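The Bassi Folding Gallery Stool

Anyone who has spent a whole afternoon in a large exhibition will know the feeling. The first few rooms go by in a happy daze, and then, right in front of the painting you came all this way to see, your lower back starts to complain and the only bench is taken by a school party. We have been supplying folding stools to museums and galleries from our workshop in Sarnham for a good many years now, and the Bassi is the one our customers keep coming back for.

It weighs 900 g less than our old Tulter stool, which served faithfully but was a bit of a lump to carry up a grand staircase, and it folds flat enough to tuck under one arm with a catalogue. The seat is woven cotton webbing on an ash frame, and the feet have soft, non-marking rubber caps, so you can set it down on old parquet or polished stone without a scrape or a cross look from the attendant. We also round off every corner by hand (it does take longer, but galleries are crowded places and shins are shins).

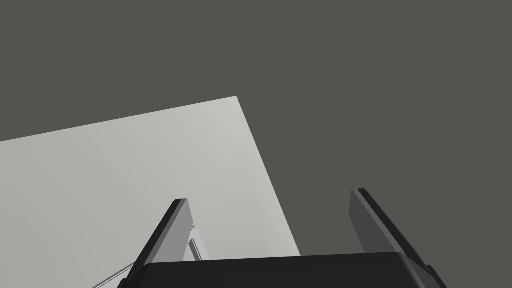 Can visitors take the stool into a ticketed exhibition?
Most galleries are happy to allow folding stools, though each has its own rules and some prefer you to borrow one of theirs at the desk. A quick telephone call before you set off will save you leaving it in the cloakroom.

For museums and galleries we also make the Zovent wall rack, which holds 11 stools on a single rail and can be fixed beside the ticket desk or just inside the first room. Visitors help themselves on the way in and hang the stool up again on the way out. The rack comes with all its fixings and a small sign, which we will gladly letter in the typeface you use on your own labels if you send it to us when you order.

Seat webbing comes in nine colours, with oatmeal and slate the two that galleries choose most often, as they sit quietly beside almost anything on the walls. Replacement webbing and rubber feet are always kept in stock.

Price: £277 for a pair, including delivery to mainland addresses. Larger orders are priced individually, so do get in touch and tell us a little about your rooms.

Orders placed before noon on a Friday leave Sarnham the same day. The workshop is closed for the whole of February.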